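# Trorkidum: spoken-order recordings, Bultwood canteen

Filed under: Data and downloads > Speech > Food service

Print this page | E-mail this page | 3 comments | 14 shares

## What the set contains

Trorkidum is a set of short speech recordings in which people order food and drink in English at a canteen counter. It was made for testing transcription software on noisy, informal speech, and for checking how well such software handles the names of dishes, drinks and portion sizes. Each recording comes with a plain text transcript and a line of metadata.

The set holds 178 recordings from 40 speakers. Most are a single order. A few contain two orders, where the speaker changed their mind or added something for a colleague, and these carry the value `multi` in the `order_type` column.

## Layout

- `audio/` – mono WAV files, 16-bit, one per recording
- `text/` – transcripts in UTF-8, same base name as the audio
- `meta.csv` – one row per recording
- `menu.csv` – dishes and drinks on sale, with the spelling used in the transcripts
- `splits/` – lists of base names for development and test

Base names are made of a speaker code and a running letter, e.g. `sp07_c`. Speaker codes are not in order of recording. Gaps in the letters mark files removed at checking and should not be read as missing downloads.

## Columns in meta.csv

- `speaker` – code, matches the first part of the base name
- `counter` – `hot`, `cold` or `till`
- `order_type` – `single` or `multi`
- `noise` – `low`, `medium` or `high`, set by ear by the person transcribing
- `first_language` – as given by the speaker, may be blank
- `reviewed` – `y` if a second person has read the transcript against the audio

The `noise` value refers to the whole file. A file with one loud crash of cutlery and nothing else is normally `low`, and the crash is marked in the transcript as `[noise]`.

## Drinks

Cold drinks caused more disagreement between transcribers than anything else on the menu. Speakers say "water", "a water", "bottle of water" and "still" for the same item, and "juice" and "orange" overlap with the fruit. The transcripts keep the words spoken. The column `item_id` in `menu.csv` links them to one entry.

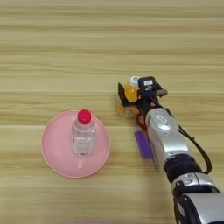
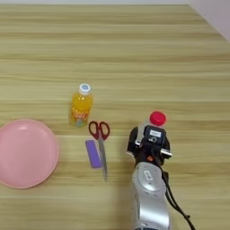
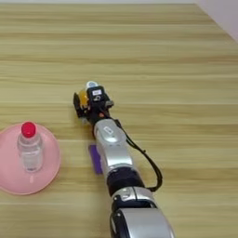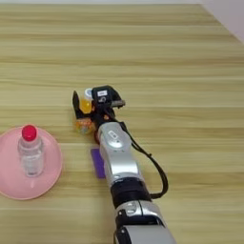 Normont Speech Resources Group – Catering and Retail Data

## Transcription rules

Transcripts are in lower case with no punctuation apart from the apostrophe. Numbers are written as words. Prices are written as spoken, so "two forty" stays as "two forty" and is not expanded.

False starts are kept and end with a hyphen (`chi- chips please`). Filled pauses are limited to two spellings, `er` and `um`. Laughter is `[laugh]`. Speech from the person behind the counter is not transcribed; where it overlaps the customer, the stretch is marked `[overlap]` and words that can still be made out are kept.

Dish names follow `menu.csv` even where the speaker's version differs slightly in sound. If the speaker uses a different word altogether, the spoken word is kept. "Jacket" for "baked potato" is the commonest case.

## Recording

All audio was recorded at the Bultwood canteen during lunch service, using a Belkadi desk microphone at each counter. The position was the same throughout for `hot` and `till`. The `cold` microphone was moved once, away from the fridge, and files made before the move have a steady low hum. They have been left in. Anyone wanting them out can drop every row with `counter` set to `cold` and `noise` set to `high`, although this also loses a small number of later files.

Levels were not normalised. Silence at either end was trimmed to half a second by script, with the cut points checked by hand where the order began abruptly.

## Consent and removal

Speakers signed a form before recording and were given their code on a slip. A speaker can ask for removal at any time by quoting the code. Removed files are taken out at the next release and listed by base name only in `CHANGES`. No names are stored with the audio. Where a speaker or a member of staff is addressed by name, the name is replaced by a tone and by `[name]` in the text.

## Known problems

- 11 transcripts have not been reviewed. They are all in the development split.
- The `first_language` column is blank for over 100 rows and is of little use for comparison between groups.
- `menu.csv` lists the soup as one item. The flavour changed daily and is only recoverable from the audio.
- Two speakers sat the recording twice under different codes. Both codes are in the development split, so the test split is not affected.
- Some players show the wrong duration for files in `audio/` made at the till. The headers are being rewritten.

## Use

The set may be used for research and teaching. Redistribution of the audio is not allowed – please send people to this page. Transcripts and `menu.csv` may be passed on with the name of the set attached.

Corrections to transcripts are welcome and should give the base name, the present wording and the suggested wording. Send them to Sherif Lamrani, who keeps the change list. Corrections received by Fri 30 April will go into the next release.

Print this page | E-mail this page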